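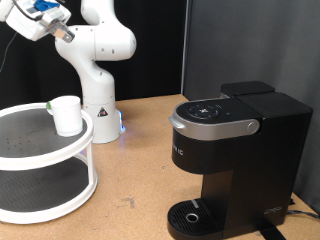 Bastham's shared kitchens to get pod coffee makers and turntables, but who is doing the sums?

28 February 2022

Tenants at the Preraseck building in Bastham will find their shared kitchens rearranged from March, under a plan that swaps the old filter coffee jugs for single-serve machines and puts a two-tier turntable beside each one to hold the cups.

The landlord, Vieira Workspace, is calling it a "coffee point refresh". A notice sent to tenants last week says the new layout will "free up the worktop, speed up the morning queue and cut down on clutter". It gives no figures for any of the three.

The set-up is simple enough. A black coffee maker, with its buttons on the lid and a water tank at the back, sits on a plain tan tabletop. To its left goes a white round organiser with two trays, one above the other, each lined with a dark grey mat. Paper cups go on top. What goes on the lower tray is left to each floor to decide, and anyone who has shared an office kitchen can guess how that will end.

Turntables of this sort have been sold for years as the cure for deep cupboards, where they do a decent job of bringing the jar at the back round to the front. It is harder to see what one adds on an open table, where everything is already within reach. A tray would hold the same cups and a shelf would hold more of them. A round stand also leaves awkward gaps at the corners, and those tend to fill up with sugar packets.

Vieira's answer is that two tiers give double the storage on the same patch of table. That is true as far as it goes. The lower tier, though, is only as useful as the gap above it, and the notice does not say how tall that gap is or whether a stack of cups will fit under the top tray. Tenants who asked were told to wait and see.

Then there is the coffee. Single-serve machines make one cup at a time, so the claim about a quicker queue deserves a hard look. The building has 390 people on its books. Even with half of them working from home on a given day, a machine that serves one person, then the next, then stops to have its tank refilled does not sound like an obvious improvement on a jug that anybody could pour from. The notice says the tank should be topped up "by whoever empties it", a rule that has never worked with the kettle.

The cost is not spelled out either. The notice mentions a budget of £3000 for the whole building, covering machines, turntables and the first supply of cups. It does not mention pods, descaling or repairs. Asked whether those would come out of the service charge, Vieira said only that "running costs will be kept under review".

Waste is the other sore point. Kanex, the firm that empties the building's bins, took away 1253 kilos of mixed rubbish from the kitchens last year, according to the landlord's own annual summary. Paper cups were already a good part of the complaint then. Putting a fresh supply on display at every coffee point, at hand height, seems an odd way to bring the total down. Mugs are not mentioned anywhere in the plan, and several tenants have asked where the present ones are going. The notice says cupboards will be "rationalised".

A trial is planned on 2 floors before the rest of the building is changed over. Vieira says it will ask for comments at the end, by way of a short form pinned up in each kitchen. It has not said what result would persuade it to drop the idea, or whether queue times will be measured before the jugs are taken away. Without that, it is hard to see what the trial could show.

There is something to be said for the change. The old jugs stew if left standing, and the hotplates have a habit of being left on over the weekend. A fresh cup each time will please people who come in late and are used to finding the dregs. Wiping down a table with a machine and one stand on it is also easier than wiping round a heap of loose boxes, provided the heap does not simply move on to the stand.

Some tenants have already made their own arrangements. One firm on the ground floor said it would keep its own kettle and cafetiere and would not be using the new machine at all - "we'd like to be asked first, next time". Another wanted to know if the turntable could be taken off the table on days when the kitchen is used for lunches. The landlord said it could be moved but should be put back afterwards.

The kitchens will be closed for one morning each while the work is done. Tenants with mugs in the shared cupboards are asked to label them or take them home before then. Comments on the plan can be left at the Preraseck front desk until the trial begins.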